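July 3, 2024

Field diary, Dernthorpe residency, second half

The reading room at Tredham opened late this morning owing to a fault with the front lock, and the first hour was given over to correspondence. The remaining parish volumes were brought up before ten. Work continued on the salt accounts, beginning at the point where the clerk's hand changes and the ink turns noticeably browner.

The accounts are in better order than the finding aid suggests. Each entry gives the weight received at the Lodov landing, the weight after drying, and the amount charged to the town. The second clerk drops the middle figure for most of the winter and takes it up again in March, with no remark in the margin. The losses for those months will therefore have to be left blank in the table. It had been hoped that the toll book would supply them, but the toll book records carts and not weights.

One entry deserves a fuller transcription. It concerns a delivery of 500 bushels refused by the town on the ground that the salt was gray and had sand in it. The carrier protested, was heard, and was paid half. The same carrier appears again four pages later with a delivery of 22 bushels, accepted without comment. The clerk spells his trade in three different ways on a single page. All three spellings have been kept in the transcript.

By the close of the morning the running index stood at 1,721 entries. The target set in the residency agreement was over 1,000, and the office has been informed that the remaining time will be used for checking and not for new material. Particular attention is needed to the place names. "Gashi" has been read up to now as a farm. In the salt accounts it is plainly a stretch of bank, with a hut and a right of mooring, and the earlier entries must be corrected to agree. This affects the map as well, which had been considered finished.

The afternoon was less productive. The light in the east bays is poor after two, and the desk lamp supplied is not strong enough for the faded leaves at the back of the third volume. A request for a better one was made in writing. The binding of that volume is loose along the lower joint, and it was returned to the desk with a slip to that effect. It should not be copied on the flat machine in its present state.

Some thought was given to the chapter order. The present plan puts the landing first, then the town, then the dispute over the drying sheds. The dispute is the better documented and would make a stronger opening, but a reader who has not been told how the salt came upriver would be lost by the second page. The plan stands for now. A short note on measures will go in front, to be kept to one side of paper if possible.

Left at five. The walk back was made by the river path as far as the weir, then through the town for groceries, the kitchen at the lodging being down to tea and half a loaf. Rain began before the bridge. Supper was soup. The evening was spent correcting the Gashi entries as far as the letter M.

To do: write to the map office; ask for the toll book again; return the key to the upper cupboard.

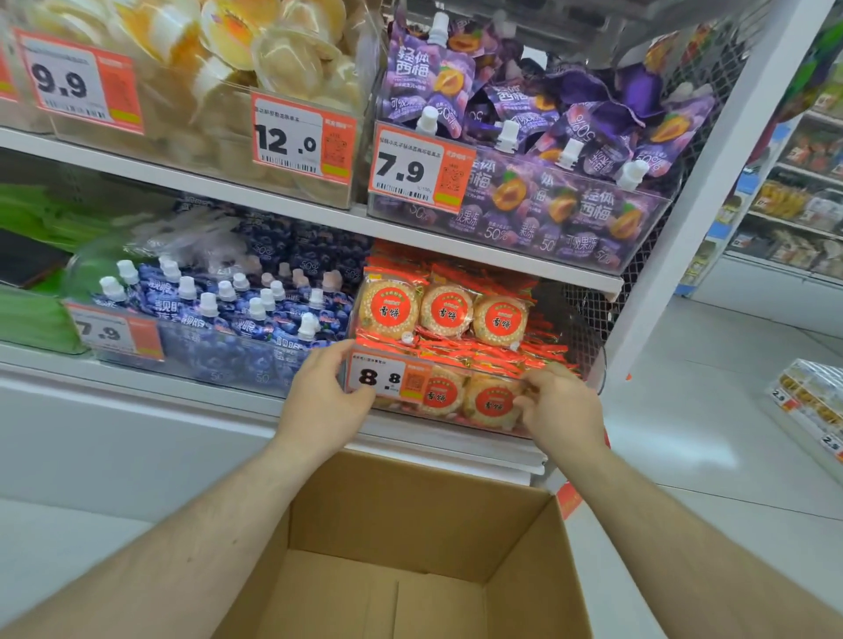 Rice crackers, in the red and gold wrappers.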